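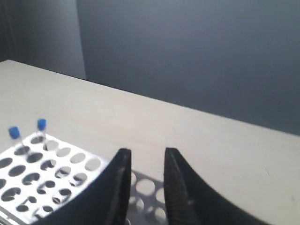
# How Do You Teach a Robot to Pick Something Up?

A robot arm doesn't know what a test tube is. It doesn't know that glass can break, or that a tube is supposed to go into a hole in a rack. Somebody has to show it.

You learned a lot of things by being shown. Maybe a grown-up put their hands over yours the first time you used scissors. People teach robots in a similar way. When a person shows a robot how to do a job, it is called a **demonstration**.

## Teaching by hand

One way is to take hold of the arm and move it. The motors are set so that the arm feels light and goes where you push it. You guide it over to the rack, lower it, close the fingers on a tube and lift.

While you do this, the robot keeps a record. Each joint has a sensor inside that measures how far the joint has turned. Your elbow is a joint, and so is your wrist. The robot writes down all its joint angles many times every second.

## Teaching by remote control

The other way is to stay back from the robot and drive it. This is called **teleoperation**. "Tele" means "far," as in "telephone," although the driver may be sitting at the next desk.

Some drivers use a game controller. Others use a second, smaller arm called a leader. When you bend the leader, the big arm bends too. Squeeze the handle and the gripper closes.

At the Titurach workshop, where the robot is named Zotutix, new drivers practice with empty plastic tubes. It is harder than it sounds. The driver can't feel the tube, so it is easy to squeeze too hard or let go too soon. Most people also go much too fast on their first day.

## What the robot sees

Many robots have a small camera near the gripper. It moves wherever the gripper moves, so it gets a close view of the fingers and the things they are reaching for.

The camera's pictures are saved along with the joint angles. Later, a computer program studies both together. It looks for patterns, such as "when the cap is here in the picture, the arm moves this way."

## Why once is not enough

If you showed the robot one time, it might only learn to copy that one move. Slide the rack over a little and it would miss.

So the drivers do the job again and again, and they change things. The rack gets turned. The tubes go in different holes. In September the Titurach drivers recorded 255 demonstrations of the same job. They threw out 63 of them, mostly because a tube was dropped or the driver bumped the rack.

Then it's the robot's turn to try alone. If it keeps missing, the drivers record more.

## Words to know

**Gripper:** the part of a robot that holds things

**Joint:** a place where the arm bends or turns

**Sensor:** a part that measures something

**Teleoperation:** driving a robot by remote control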